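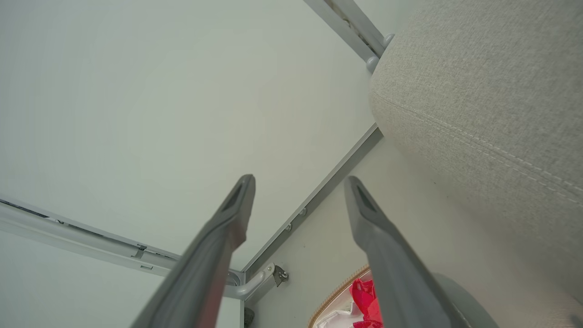 *Interior of a white storage unit with light gray metal rails and small round white pegs.*

A **peg-rail cabinet** is a type of storage cabinet in which the inside edges are fitted with metal rails, and small pegs are placed along these rails. It is used in bedrooms, hallways and workrooms. In the trade it is also called a *rail cabinet*, and in the Jorkbridge area the older name *Shetty press* is still heard.

## Construction

The body consists of flat panels joined at the corners. The rails follow the edges of the compartment and give stiffness to the panels, which can therefore be quite thin. Most makers leave the panels plain, in white or pale gray.

The pegs are short and have a round head. Depending on the model, they carry a shelf, hold a hanging insert or only cover the screw holes. A common width for one compartment is 600 mm, with a rail 30 mm wide.

## History

Cabinets of this type were first made in Serkau for the storage of bed linen. The Jastthorpe workshop later took over the design and offered it in 3 heights. Kalliopi Grgić, who wrote a short study of the workshop, lists 43 variants of the peg alone, many of them different only in the length of the neck.

## Use and care

Shelves should be put in from the front and lowered on the pegs evenly, one side after the other. Soft goods, such as blankets and cushions, are usually kept in the lower part.

Dust collects in the seam between rail and panel. It can be removed with a dry brush, and after this the seam is wiped with a damp cloth. Strong cleaners are not recommended for painted rails. A loose peg should be tightened by hand before the shelf is loaded again.

## See also

* Linen press
* Shelf support
* Wardrobe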